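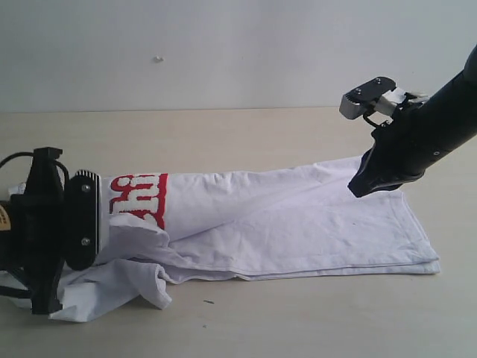
Lavanya Nair reckons I've been folding T-shirts wrong since I was nine, and she told me so before I'd even got my coat off. Her view is that a shirt should be laid face down, brought in from the sides and never, ever folded down the middle of the print. I fold straight down the middle of the print. I always have! My mum did it, her mum would have done it if anyone in the family had owned a shirt with writing on it, and until this September I thought that was how it went.

I'd gone round to Lavanya's because I had a drawer problem. It was the deep one at the bottom of the chest, the one that only opens if you push the top layer flat with one hand and pull with the other (I'd been doing this for so long that I'd stopped noticing). So I emptied it on to the bed and there were 52 T-shirts in there. Fifty-two! I wear 7 of them. The rest were festivals, fun runs, a choir tour to Talau where it rained and we all bought the same yellow one, and a grey thing from a decorating shop that I don't remember getting at all.

Lavanya cleared her kitchen table, wiped it, gave it a minute to dry, and made me do one while she watched. White cotton's the worst to learn on, she says, as every crease shows and you can see exactly where you lost your nerve. I got the bottom half lovely. Then I turned it round to deal with the shoulders and a sleeve escaped, and by the time I'd tucked that back in the hem had gone wandering. You end up with one end like something off a shop shelf and the other like a dropped napkin.

Her method, as far as I can pass it on: shirt face down, collar away from you. Smooth it from the middle outwards with the flat of your hand, and do this properly, it's most of the job. Bring one side in to just past the collar and lay the sleeve back on itself so it sits inside the fold. Same on the other side. Now you've got a long strip, and you fold that up from the hem in thirds, or in half and half again if you've got a shallow drawer like hers. The print finishes on the outside, uncreased, and you can read what you've got without rummaging.

I did eleven before I got one she'd let me keep.

The print business is worth a word. The big block letters, the ones with an outline, go stiff after a few washes and if they're folded in the same place every time they start to crack along the line. I'd been blaming my washing powder. My favourite, a Fernandes bakery one with red lettering, has a split right through the N that I could have lined up with a ruler. Too late for that one, but I've turned the others round.

I did look at gadgets. There's a hinged plastic folding board from Tetholm which Lavanya's sister swears by, and it does make everything the same size, but you've still got to get the shirt on to it straight and that's the bit I'm bad at. I also bought a set of Sarus drawer dividers, which came to 426 mm long when my drawer is shorter than that, so they're in the shed holding seed packets.

The drawer's down to 30 shirts now, stood on their ends in rows, and it opens with one finger. The yellow Talau one stayed. I've started on the pillowcases, and Lavanya has threatened to come round and show me fitted sheets, for which I've asked her to bring wine.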